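A **form board** is a flat board marked or cut with outlined shapes, into or onto which separate pieces are placed. It is used as a toy, as a classroom aid and as a bench exercise for practising the handling of small parts. Related items include the pegboard, which takes pegs only, and the inset puzzle, in which each piece completes a picture.

## Layout

Most form boards are rectangular and small enough to lie on a table in front of one person. The outlines may be circles, ovals, slots or small round holes, and a single board often mixes several kinds. Large outlines tend to be given to knobs and discs, narrow slots to blocks, and small holes to pegs.

Boards come in two main types. On a recessed board the shape is cut down into the surface, so that a piece drops in and is held by the walls. On a printed board the outline is only a line, and the piece either stands freely on it or fits a hole inside it. The printed type is cheaper to make and easier to wipe clean, but pieces on it are more easily knocked out of place. Some boards combine the two.

A plain white ground is common, with the pieces in one strong colour. Single-colour sets make the user go by shape alone. Sets in several colours are easier, as a piece can be matched by colour before its outline has been looked at closely.

## Pieces

The usual pieces are pegs, blocks and knobs.

* **Pegs** are upright and narrow. They are picked up between the fingertips and lowered straight down.
* **Blocks** are rectangular. Two may share one slot, in which case the first has to be set close to one end to leave room for the second.
* **Knobs** are round, often with a stem on top to hold them by. They are generally the easiest pieces to grip.

Loose pieces are kept in a tray or bag. Spare pegs are often sold separately, as they are the part most often lost.
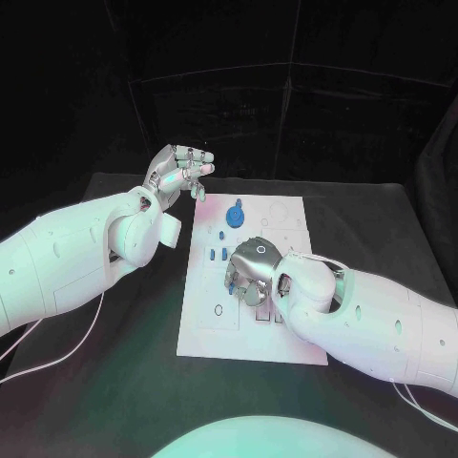 Cinen, July

The parts bench at the Pledgate workshop in Cinen uses white boards with printed outlines and blue pieces. Two small rectangular pieces can stand side by side in one slot, and the small peg is handled with the fingertips. The workshop keeps 334 boards in its store, in two sizes. The larger size is used flat on the table and the smaller may be propped on a stand.

Pledgate boards follow a pattern first drawn up for the Kakham evening classes. The Kakham pattern put all the round outlines along one side. This was dropped after a few terms, when it was found that learners worked along the row without looking at the rest of the board. Later versions scatter the circles among the slots.

## Use

A session normally starts with the board flat and square to the edge of the table. One hand places the pieces while the other is kept clear or used to steady the board. Beginners are usually given the knobs first, then the blocks, and the pegs last. More practised users may be asked to work in a set order, or to clear the board as well as fill it.

Common faults are pressing a piece before it is lined up, gripping a peg too near the bottom, and leaning the wrist on pieces already placed. A peg that will not go in should be lifted and tried again. Forcing it wears the rim of the hole, and a worn hole lets the peg lean.

Timed use is less common than it was. The Palamarchuk method, still followed in some classes, has no clock and records only which pieces had to be moved after they were first put down.

## Care

Printed boards are wiped with a damp cloth and dried flat. Strong cleaners can lift the outlines. Boards should be stored on edge, or in stacks with paper between them, and kept out of direct sun, which yellows a white surface. At Pledgate a board is expected to last for up to 800 sessions before the lines need printing again.

Chipped pegs are replaced, as a rough end catches on the rim. Blocks with slightly rounded corners can go on being used, though they sit less firmly in a tight slot.

## See also

* Pegboard
* Inset puzzle
* Shape sorter
* Kakham pattern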